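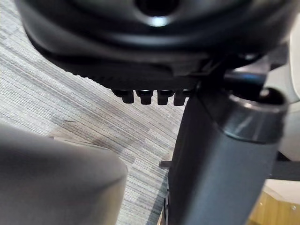
Office chair sinks slowly while I sit, is it worth to repair?

Posted by Nalari, Wed 25 August

Hello all. I have an office chair which I bought second hand in February, and since two weeks it goes down by itself. In the morning I set it to the right height for my desk, and after one hour my elbows are lower than the keyboard. If I stand up and pull the lever it rises normally again. The wheels are good and the back is still comfortable, so I would be sorry to throw it out.

A repair shop near the station told me 948 dollars for a new chair of the same model, which I will certainly not pay. They did not want to look at the old one. Can I change the part myself? I have a rubber mallet and a pipe wrench, but I have never done this before. I also rent, so I do not want to damage the floor.

Dervishi

It is the gas cylinder. The seal inside becomes worn and then it cannot hold your weight. You can't repair the cylinder itself and please do not try to open it, it is under pressure. But a new one is cheap, I paid 29 dollars.

Before you order, measure the old one. You need the diameter of the wide tube and the length of the part that moves. Most chairs use the same diameter but not all of them.
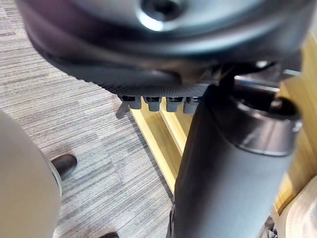
To take it out, put an old blanket on the floor and lay the chair on its side. First hit the base off with the mallet, going a little at each side close to the centre. Then the cylinder stays in the seat mechanism, and this is the difficult half. Spray some penetrating oil where it enters, wait for one evening, then hold it with the pipe wrench and turn while you pull. Mine came with a lot of noise. The new one needs no tools, you only put it in place and sit down firmly. Do not grease the tapered ends, otherwise it may slip.

Uliron

just buy a new chair, life is short

Prondudier

I agree with Dervishi about the cylinder, but check also the weight rating. The cheap ones are sometimes for lighter persons. I took one rated for 300 pounds and it has given me no trouble.

If you can't get the old cylinder out, there is a simpler way. Raise the chair to your favourite height and put a piece of plastic pipe, cut along its length, over the thin part of the cylinder. The chair can't go down any more. Of course you also lose the adjustment, so it is only good if you are the only one who uses it. My neighbour's chair is like this for years and she is happy with the colour too, she chose grey pipe.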